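Church council sets new terms for lay members

16/10/2018

The council of the Stuvau district has agreed on changes to the way parish dues are collected and the way lay delegates are chosen. The decision affects all 2473 registered members across the district. Letters are being sent to every household on the rolls, and a copy of the full text can be read at the parish office in Rarner during opening hours.

Dues

The yearly amount goes from 40 to 60 for a working adult. Students and members over 70 pay nothing, as before. A family may pay in two parts, the first by the end of May. Members who are behind on past years keep their place on the rolls, but they may not stand for election until the balance is cleared.

Marcelino Macedo, who keeps the district accounts, told the meeting that repairs to the roof at Falcão had used up the building fund and that only 900 was left in it when the books were closed. He asked for the higher amount to stay in place for 3 years and then be looked at again. The council accepted this.

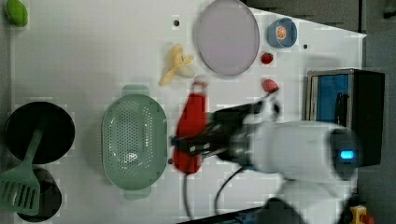
Delegates

Each parish has sent two delegates to the district council up to now, both named by the pastor. From next year one will be named by the pastor and the other elected by the members. Voting is by paper ballot after the main service. Anyone over 18 who has been on the rolls for a full year may vote.

The parish at Carkier had asked for both delegates to be elected. Its letter was read aloud and discussed at some length. Several pastors spoke against it. The motion was put to a vote and lost, though it can be brought again at the spring meeting.

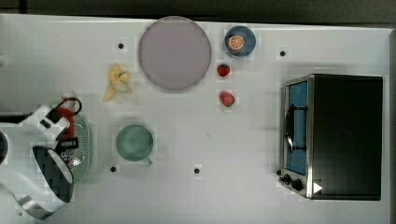 Plate, banana, strawberries and an orange slice on the white tabletop.

Parish lunches

The shared lunch after the main service will go on in all parishes. Rarner and Falcão will keep to the first week of the month. Carkier moves to the third week so that the visiting choir can attend. Please sign up at the back of the church if you plan to bring a dish, and write down whether it has nuts in it.

Pastoral changes

Alcides Leite finishes his term at Falcão in May and will move to Carkier, where the post has been open since the winter. The service at Falcão will be led by visiting pastors until a new appointment is made. Requests for baptisms and weddings there should go to the district office for now. 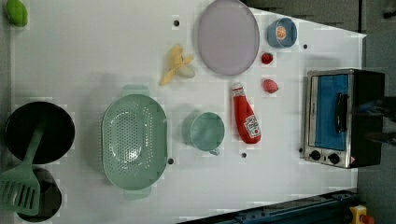 The council also talked about the retirement age for pastors. It is 68 at present, and a proposal to allow service up to 70 with the consent of the parish was sent back for more work. Members who want to comment on it can write to the district office. Comments have to be signed, and they will be passed on to the council before the spring meeting.

The next issue will list the dates for the parish elections and the names of those standing. Names must reach the parish office in writing, with the signatures of two members.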